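Ticket: label printer in the stockroom skips every second label, sometimes prints half of one
Opened by: Mirjam Hollenstein, Savside shop
Status: closed (reopened once, then closed again)

Hi all, me again! Starting a fresh ticket for the Butix in the stockroom, as the old one got so long that I can't find anything in it.

What happens: I send a batch of shelf labels from the Söderlund stock program, the first one comes out perfect, then it feeds a blank, then prints, then feeds a blank. Every so often it gets bored and prints the bottom half of one label on the top half of the next. The front printer by the register does the same batch with no trouble, so I don't think it's the file.

What I've done so far:
Turned it off and on (of course).
Changed the roll. Same thing.
Swapped the USB cable with the one from the front printer. Same thing, and the front printer is happy with my "bad" cable.
Cleaned the head with one of the alcohol pens. The print got nicer, darker anyway, but still the blanks.

Update, 10:40
Ran the calibration you suggested: hold the feed button until the light blinks twice, let go. It spat out four labels and stopped at a gap like it's supposed to. Then I printed ten and got ten. Hooray! Closing this.

Update, 2:15
Not closing this. Worked until lunch, then the blanks came back. I hadn't touched anything except to switch it off while I ate (it hums and I was on the phone with Moltau about the missing delivery). So whatever the calibration sets, it looks like it gets lost when the power goes off. I did it again and it printed fine again. Switched off, switched on, blanks. Three times in a row now, so at least it's reliable about something.

Update, 3:05
Support asked for the settings page, so I printed that. The parts that looked odd to me:

Label length: 1,534
Media type: continuous
Counter since service: 2,000
Firmware: 18

I have no idea what unit that length is in, but on the front printer the same line says 1,000 and the media type says "gap". We use the very same rolls in both. After calibrating, the stockroom one also says gap and 1,000, and after a power cycle it goes back to continuous and 1,534. So it does learn the right thing, it just won't hold on to it.

I went looking for where the wrong numbers come from and found that the driver on the stockroom PC has its own page of settings, under Preferences, then Advanced, then a little tab called Stock. There's a box there, "Send settings at startup", and it was ticked. And right under it, what do you know, continuous. My guess is this goes back to January, when we printed the long banners for the sale on continuous paper and somebody (me, probably me) set it up for that.

Update, 3:30
Changed the driver to gap, typed 1,000 in the length box, left the tick where it was. Power cycled the printer, then the PC, then both. No blanks. I printed the whole kitchen aisle as a test, every shelf, and they all came out lined up and readable. The half labels are gone too.

Two things for whoever has this next:
The driver page only saves if you press Apply before OK. OK alone closes it and throws your changes out. I lost ten minutes to that one.
If we ever do banners again, please make a second printer entry in Windows for them and leave this one alone — I'll do it myself if someone tells me how to name it so the stock program doesn't pick it by mistake.

Leaving this open overnight in case it changes its mind.

Update, 8:50
Switched on cold this morning, first batch perfect. Closing for real. The attachment from my upload is below, thanks for the patience everyone!

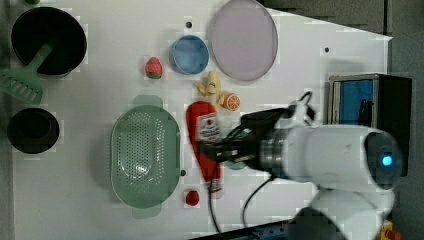 Attachment 1: tabletop with pan, spatula, toy food and ketchup bottle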